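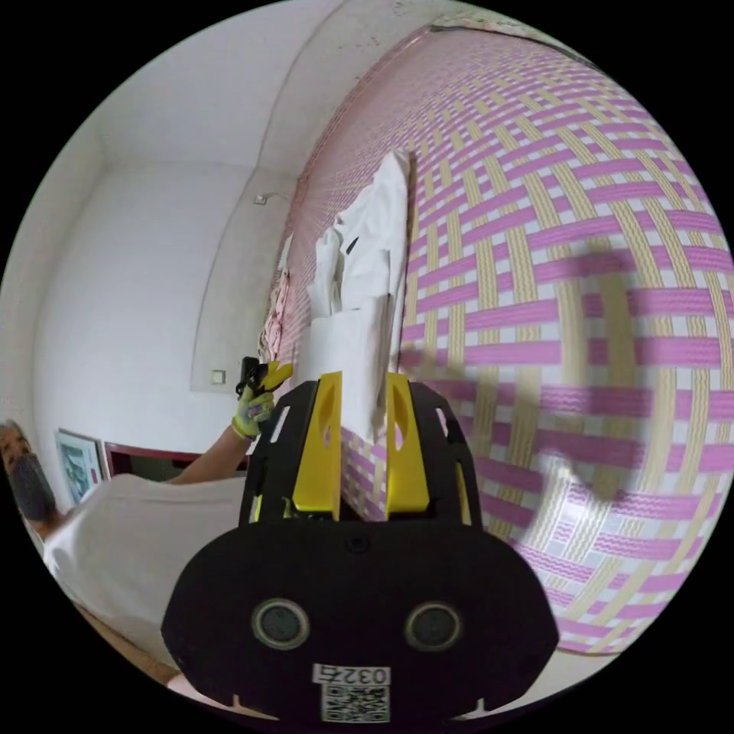
4.2 Woven patterns and plain folds

The bedding corner turned out to be the richest part of the whole study, and we want to spend some time on it. Of the 149 item records we collected from the Ritdale homes, 38 concern large patterned surfaces that have something plain and white leaning on them or lying close by. We had expected these to be dull. They were a delight to work through, and they changed how we think about where people put things down when they mean to come back to them.

Figure 3 is a good place to start. The large surface is covered in a basket-weave design, with broad pink bands crossing pale cream-yellow ones and thin white stripes running between them. A bundle of white fabric stands upright against it. We coded the bundle as "pillow or sheet" and left it at that, as our coding rules allow two names when the folds could belong to either. A small pinkish patterned cloth hangs to the left, where the woven surface meets the wall, and it is crumpled in a way the white bundle is not.

Figure 3. White fabric propped against a pink-and-cream woven pattern, with a small patterned cloth hanging at the side.

What interests us is the difference between those two pieces of cloth. In our scheme, a cloth is "set" if it has been folded and stood or laid with its edges together, and "dropped" if it hangs or lies without any clear fold. The bundle is set, creases and all. The small cloth is dropped. Both kinds sit close together in 21 of the 38 records, and this pairing is more common near bedding than in any other part of the home. Kitchens, which we covered in Section 4.1, show far less of it. A dish towel is mostly one or the other for the whole room!

Why would bedding bring the two together? When we talked with people in the Clutcombe homes during September, they gave us wonderfully clear accounts. Larger pieces get folded with some care, as they are hard to move otherwise, and they end up standing against whatever is tall and near. Small pieces go over the closest edge with one hand while the other hand is busy. One woman told us that her folded sheets have a place and her small cloths have "a direction." We have borrowed that phrase in our own notes ever since and find it very useful. A set item can be found again by its spot. A dropped item can be found by thinking back to which way a person was facing.

Pattern matters too. Riaan Sithole first raised this while coding the Alhassan homes, and we went back over the earlier records to check it. White fabric stands out strongly against a busy design like the pink and cream weave, and the people we spoke with seemed to know this well. Several said they could pick out a plain pillow from the doorway but would lose a printed cloth against a printed cover — even one they had handled that same morning. The small cloth in Figure 3 is close in color to the pink bands nearby, and our two coders marked it as harder to spot than the white bundle.

We should be careful with shadows here. A soft dark shadow, shaped something like an arm and hand, falls across part of the weave in Figure 3 and deepens both the pink and the cream. Color coding was therefore done only on the lit parts of a surface. This rule was added partway through, and records made before it were coded a second time.

Wear was noted wherever it could be seen. The top edge of the woven surface is slightly worn, and we gave it a one on our three-point scale. Worn edges came up often in the records where cloth was leaned or hung, though we can't say that one leads to the other. Edges get touched for all sorts of reasons, and we did not follow any surface long enough to find out. A longer visit plan, such as the one used in the Rarkari homes, would suit that question much better.

The next section takes the same set and dropped codes into hallways, where hooks and door handles give people many more places to hang things.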